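Automation in the Linen Store at Wondell: What Changed for the Staff
Final report, Work and Technology module

We use cookies to remember your settings and to count visits. By continuing to read this page you accept our use of cookies. Accept / Manage settings

1. Background

Wondell is a care home with 94 residents. Clean linen comes back from an outside laundry in the early morning and used to be sorted, shelved and carried to the floors by hand. The home has started preparing to hand part of this work to a two-armed robot supplied by Arkonden, a small firm that adapts robots for narrow buildings. The setup work is done by a contractor, Vimotbridge.

Our project looked at what this means for the people who handle the linen now. We interviewed 15 members of staff, read the shift plans for the past year and sat in on 3 planning sessions. We did not measure the performance of the robot.

2. The work before

A morning shift began at 5:30. Two assistants unloaded the cages, sorted by type and floor, and pushed the carts up one floor at a time. The shift plans list 232 occasions in the year when one of them was called away to help with residents before the carts were finished. On those mornings the night staff often stayed late to hand out towels.

Most of the people we interviewed said the lifting was the worst part. Several also said the round was useful, as they met residents who were awake early and could tell the nurses if someone seemed unwell. This was not written in any job description.

3. Planning the route

The hardest part of the building for a machine is the back corridor. It is narrow, and furniture has been put there over the years. Vimotbridge tested possible routes in a computer model before anything was decided about the real corridor. Staff were invited to watch and comment.
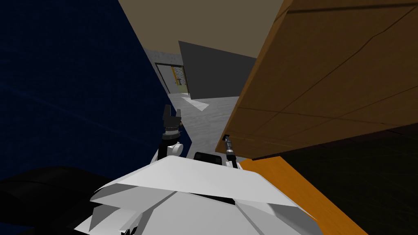 Figure 1. Simulated view over the robot's white torso and two grippers, looking along the corridor floor to the doorway.

The assistants found the model easier to discuss than the floor plan they had been given first. They asked where a person with a cart would stand while the robot was coming the other way. The planners had treated the corridor as one-way, so this had not been considered. A passing place was added to the plan afterward.

Another comment concerned furniture. In the model it stays in one place, but at Wondell chairs and cabinets get moved when a room is cleaned. It was agreed that the early shift would check the corridor before the first run. This is a new task, and at the time of writing no minutes had been set aside for it in the shift plan.

4. What changes for the staff

Under the plan, the robot takes folded linen from the sorting table and carries it to the floors. Sorting stays with people. One assistant works in the linen store and the other moves to the floors from 6:00.

The assistants who will move were mostly in favor. Those who expect to stay in the store were less sure. They thought the work would become lonelier, and that they would be blamed when the robot stopped. Bagheri, the agency that supplies temporary workers to the home, has asked that its people get the same training as permanent staff. Management had agreed to this in principle, but the training dates were open.

Nobody is to lose hours in the first year. After that there is no written promise, and this came up in nearly every interview.

5. Limits of the study

We interviewed only day and early staff. Night staff are affected too and should have been included. The real routine had not started when we finished in December, so the answers describe what people expect. We would suggest repeating the interviews once the robot has been in use for a full winter.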